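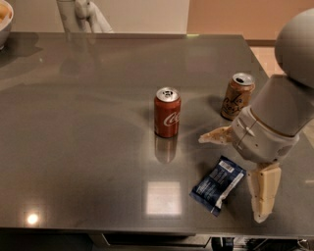
Figure 4.1. Head camera view, tabletop clearing task. Gripper open beside the wrapper.

Unit 4: From Detection to Grasp Pose on Reflective Surfaces
Instructor: Annatjie Mathebula
Revised Jul 13, 2020

4.1 Where we are in the stack

Unit 3 ended with a calibrated camera and a transform tree that closes to within tolerance. This unit covers the step between a detection and a motion request. The inputs are an RGB image, a registered depth image and the current joint state. The output is a ranked list of grasp poses in the base frame, or an empty list with a reason code.

The course code is in the Iltum workspace. Perception nodes are under iltum_percept and grasp scoring is under iltum_grasp. Do not edit the planner package (Skimness) for this unit.

4.2 Reflections as false detections

The tabletop in Figure 4.1 is dark and glossy. Two effects matter to us.

First, the red Coca-Cola can has a blurred reddish reflection directly below it on the table. A box fitted by color alone will extend down into the reflection, and the estimated base of the can moves toward the camera. An error in the base position becomes an error in the grasp position.

Second, the bright square patch below the wrapper and the small round glare near the front edge are saturated or close to it. On active stereo sensors, depth at such patches is often missing. Missing depth is not zero depth. Mask it before the plane fit.

The recommended order is:
Fit the table plane with RANSAC on valid depth only.
Discard points below the plane. Mirror returns land there.
Project the remaining points back to the image and intersect with the detection mask.
Recompute the box from the intersection.

Run this on the Zodholm recording set, which has 2652 labeled images. Report precision before and after step two, separately for cans and flat packaging.

4.3 Flat and upright objects

An upright can gives a clean cylinder fit and a side grasp. A wrapper lying flat does not. Its height above the plane may be smaller than the depth noise, so the point cluster vanishes at step two along with the reflections. For flat items, keep the image mask, take its principal axis, and lift it onto the fitted plane. The grasp candidate closes across the short axis -- the crinkles are too small to plan against.

Glare on the folds can split a mask in two. Merge fragments when they share a class label and the gap is under the threshold in percept.yaml.

4.4 Neighboring objects and the arm

The second can, a La Croix, stands close to the wrist and is partly hidden by it. Apply the robot self-filter before clustering, otherwise arm points join the can. Pad the arm mesh by 3 mm. More padding removes real can surface.

The collision object for a partly hidden can should be the full fitted cylinder. Planning against visible points only leaves a hole exactly where the wrist is.

4.5 Exercises

1. Implement the plane filter. Unit tests are in tests/test_plane.py; all 81 must pass.
2. Plot base position error against box height for the cans.
3. Write the flat-object branch and log the reason code for each rejected candidate.

Reading: Molefe lab notes, February set, sections on depth masking. Submit through the course repository.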